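News from our reading corner: books on home batteries

Dear readers,

In the last issue we promised a few words about books on storing electricity at home. Many members of the Neremdale energy group have asked for this, especially those who already have panels on the roof and now think about the next step. I have read four titles during the winter and I write here only about the three which I can recommend. The fourth one was too old, and its prices did not help me at all.

The first is "The Patient Battery", published by Entwistle. It is a thick book, more than 600 pages, and I must admit I did not read the chapter on chemistry twice. But the part on how to measure your own use is very clear. The author asks you to write down your meter reading every morning for 30 days before you buy anything. I did it, and I learned that our old freezer takes more than I believed.

The second is a small guide from Jurnmont, "Storage for Small Houses". You can finish it in one evening. It has good drawings of where a battery may stand and where it may not, for example not under the stairs. The rules in it are for new installations, so if your wiring is old, please speak with an electrician first. The index is poor. I had to put paper strips between the pages to find things again.

The third is the workbook by Trukinport. This one has tables to fill in with a pencil, and at the end you get a size for your battery. For our house the answer was smaller than the one in the seller's offer, and the difference in price was 1000 pounds. I do not say that the seller was wrong, only that it was useful to have my own number in my hand when I talked to him.

All three books are in the library box at the meeting room. You can keep a book for 20 days, and please write the title in the blue notebook when you take it. The Jurnmont guide is already borrowed until October, but there is a second copy if you ask me.
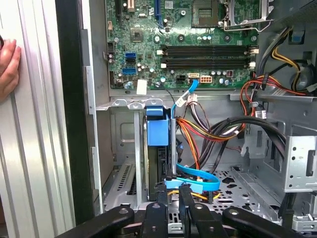
Inside a desktop computer, with the side panel off.

In the next issue I would like to write about books on heat pumps. If you know a good one in easy English, please send me the title. Books with many formulas are also welcome, but then somebody else must read them for us.

With kind regards from the reading corner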